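How did your job change once the robots came in? (shop floor people please!)

Posted in Work & Careers > Automation by pickface_552

I work in the packing room at Gungate, a mid-size place that ships replacement parts for kitchen and garden gear. We've been told that by June we'll have a robot cell from Clovurlow doing part of the picking and the small-parts packing. Management has been pretty open so far, they even took a few of us over to see the thing being tried out, and I came home more excited than worried! But my shift is split right down the middle. Half of them think they'll be gone by fall and the other half think it'll break every day and we'll be stuck cleaning up after it.

They've asked if I want to be one of the 8 people who get trained on it first. No raise to start with, but a review after 26 weeks. What does the work really look like once you're in it? Do you still get to move around and use your hands, or do you end up staring at a screen? And is there anything I should ask before I say yes?

Thanks in advance, I'm reading everything.

ferrous_wheel

Say yes!! I was a packer for years and I've been on the robot side at a Drorkus site for a good while now, and I would not go back if you paid me double (okay, maybe double).

Your hands stay busy, so don't worry about that part. Most of my day is what we call teaching and tuning. You work out how a part wants to be picked up, and that's knowledge you already have from packing it all those times. Which way it slides, which side is slippery, when it's going to tip. The engineers are smart but they haven't packed 552 gaskets before lunch, and they know it. Ours started coming to us with questions in the first month, and that changed the mood on the floor more than any meeting did.

We spend a lot of time on the fingers. Ours get felt pads on the inside faces so they don't mark the parts, and the setup we learn on is nothing fancy, a foam board on a table with the monitors close by.

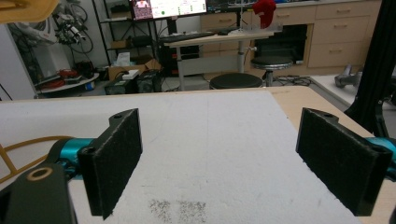 What changed for me, good and less good

1. My shoulders. No more reaching to the top row all night. I used to ice my neck after every shift and I stopped.

2. Talking. You talk to far more people than before. Maintenance, the planners, whoever wrote the program. If you like working with your headphones in, this may be the hard part.

3. Pace. It comes in lumps. You get a calm hour, then three things want you at once. I like it, but one guy on my team missed the steady rhythm of packing and went back to it, and they let him.

4. Pads and small stuff. Felt wears. Check it at the start of the shift and don't let anyone tell you it can wait till Monday-morning maintenance or whatever your version of that is. A tired pad drops parts, and then you're hunting under the table with a flashlight.

5. Pride, I guess? The first time a pick you taught runs a whole shift on its own, you'll be telling your family about it at dinner. I did. They were polite.

Things to ask before you sign up: who decides when the cell gets stopped, whether your old job stays open if you don't like the new one, and if the training is on paid hours. Get the second one in writing.

tapegun_tina_no_relation

It depends on the company. Ours got robots and nothing changed except where we stand.

slowlane26

I agree with most of what ferrous_wheel says, and I'm glad it went so well, but I'd add one thing about the review. "We'll look at pay after 26 weeks" meant a lot of different things at my work. Ask what they'll be looking at. If it's picks per hour, then you're being judged on the machine. We asked for it to be based on skills instead (can you change the fingers, can you teach a new part, can you train the next person) and that has worked really well for us.

We run a system from Pramanik on two lines. It handles more than 211 kinds of parts now, and every single one was taught by someone who used to pack it by hand. Headcount on my shift is the same as before. The night shift is smaller, though nobody was let go, they moved people to returns and stopped hiring for nights. I think you should know that side too.

I still love it. I learned to read a wiring diagram at fifty-three!

Comments

pickface_552: Thank you all, this is so helpful. I asked about the old job staying open and they said yes, for the whole 26 weeks. Getting it in an email.

ferrous_wheel: Woohoo! Come back and tell us how your first week goes.

mopbucket: does the felt come off a roll or do you buy the pads cut

ferrous_wheel: We buy sheets and cut them ourselves. Sharp knife, metal ruler.

slowlane26: Same at ours, and keep a spare set in the drawer.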